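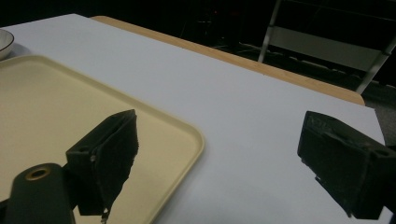 Somebody at the Sistham meetup told me they'd quit writing rules for their gripper crew, on the grounds that people only read the first line anyway. Fair point! So I put the line I care about first. Check the pads before you touch anything else. (Pause here, let them write it down.)

Okay, pads. Textured pads like these do the holding, so they get a look and a wipe at the start of every session, and again after lunch. At Saavedra we logged 1,106 grasps last August before anyone thought to check, and I had to flag 69 of them by hand — my whole Sunday, gone.

Next, the table. Our rule is that the tray and the bowl go down before recording starts and stay put until the take is over. If you bump one, stop the take and start a new one. Please don't nudge it back and carry on, I can always tell! (Well, nearly always.)

Then the approach. Come in with the fingers open, hover, then close. New folks want to swoop in, I did too. The Idel checklist gives this 17 steps and I love those people but no. We use four: open, hover, close, lift. Say them out loud for your first day, you'll feel silly and it works.

Screws. Put a wrench on them once a week and write your initials in the log. Ask me about Nokeo at the break if you want the long version of why.

(Skip this bit if we're running behind.) Takes per operator: we allow up to 2,000 a month, and I'd go lower if it were only my call. Tired hands make sloppy grasps, and sloppy grasps get copied.

Last slide is the one-page rule sheet. Leave it up during questions, and remind them the printed copies are by the door.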